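Release the music before the trailer, or leave it out

The first song from Flukia came out in January, more than 300 words of press note attached, and by the end of the week the film had been reviewed by people who had seen none of it. The complaint was that the song looked expensive and the story looked thin. There was no story in it. There were a few shots of Edvin Berge walking across a salt flat with a new beard, a title card, and a chorus.

My argument is a narrow one. A song released ahead of a film should be released as a recording, with a still cover and the full credits, and any footage should be held back until the first proper trailer. The present habit is to join the two together in what the trade calls a lyric video. It does harm to both parts, and I think the harm can be described fairly exactly.

Start with the edit. A lyric video for a film song is usually cut by the marketing unit from whatever has been graded at the time. At that stage very little has been. For Flukia the available material came from 2 locations out of the 6 in the schedule, and the editor had to fill a song of more than four minutes with it. The same walk is used again and again at different speeds. Slow motion is applied to shots that were lit and framed for normal speed, so the motion blur is wrong and the dust in the air hangs oddly. A viewer may not be able to name the fault but will notice that the thing looks cheap.

Then there is the sound. Songs are mixed for release on phones and small speakers, with the voice well forward. The version used in the film is a different mix, made to sit under dialogue and effects in a large room. When the loud mix is laid over film pictures, the audience learns to expect that balance. In the cinema the song then seems to have been turned down. I heard this said of Herthorpe by people leaving the same screening I attended, and the film mix in that case was the better of the two by some distance. The drums had room and the second verse could be followed.

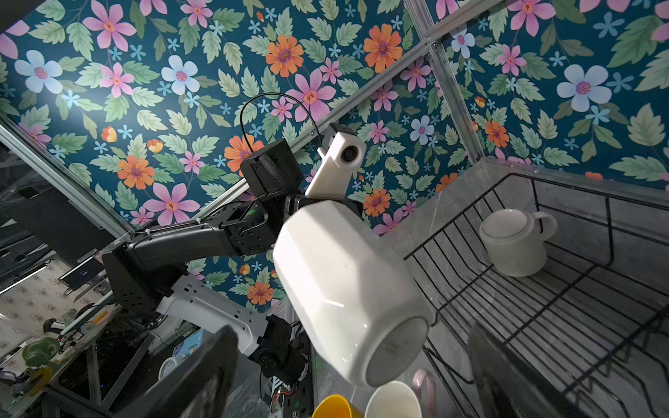
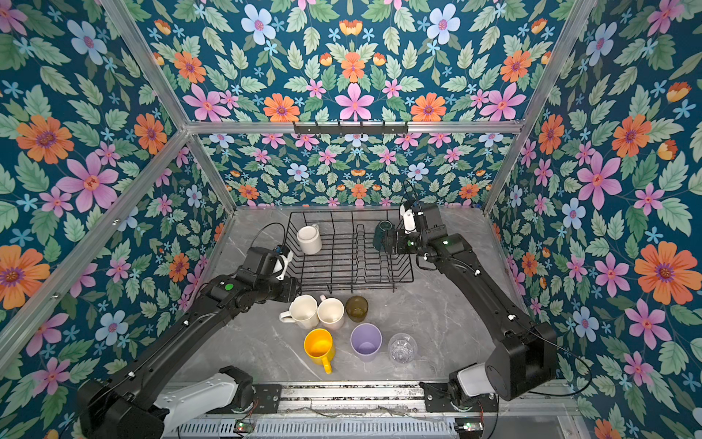
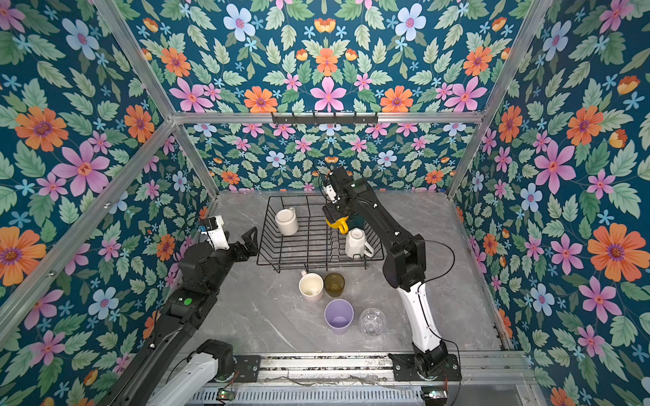 A dish rack on the marbled worktop, first picture.

The third matter is placement. A song written for a particular point in a script carries information. In Herthorpe the duet comes after the brother has sold the boat, and its words only make sense if you know about the sale. The lyric video used it over shots of the couple laughing at a fair. For three months the public took it for a love song. It was then played at weddings, and when it turned up in the film as a song about debt, a good part of the house took it as a mistake by the director. Panagiotis Ververidis, who wrote it, had put the sale in the opening line. The line had been trimmed from the video to bring it under the length that the platforms prefer.

The usual defence is that a song without pictures gets no attention. I do not find this convincing. Dreßler put out its whole score as plain audio, 17 tracks, with a painted cover and a page of notes on who played what. The notes were dull and useful. They gave the key of each theme and said which instruments were recorded together and which were added later. Listeners went through them closely. When the trailer arrived, with one of the themes under it, people already knew the tune and were free to look at the pictures. That is the order in which a campaign ought to work, and it cost the producers less, as no editor had to be pulled off the film to cut promotional material from it.

A better objection is that the actor sells the song. This is true of some actors. Where there has been a marked change of appearance, the studio will want it seen early, and a first song is a convenient day to show it. But a poster does that job. Berge's beard was on the Flukia poster already, and the video added nothing to it except the way he walks. If the look is strong, one still will carry it. If it needs four minutes of footage to be accepted, it should be tested in the trailer, where he can also be heard speaking.

I would allow one exception. Where the song is performed on screen, by characters who are known to be singing, the picture and the sound were made together and may as well be released together. The market number in Noron is of this kind. It was shot in long takes with the singers miked on the set, and the version put online was the sequence from the film, uncut, with the street noise left in. It runs long and the first minute has almost no music in it. It is also the only film song of the past year that I have watched through more than twice.

What I would ask of producers is small. Put the composer and the lyric writer above the label's logo. Give the full words, including the lines that do not fit the campaign. State on the release whether it is the film mix or a separate one. Keep the footage in the edit suite until the people cutting the film are ready to part with it. The second song from Flukia is due shortly, and the announcement promises "exclusive glimpses". I will be listening to it with the screen off.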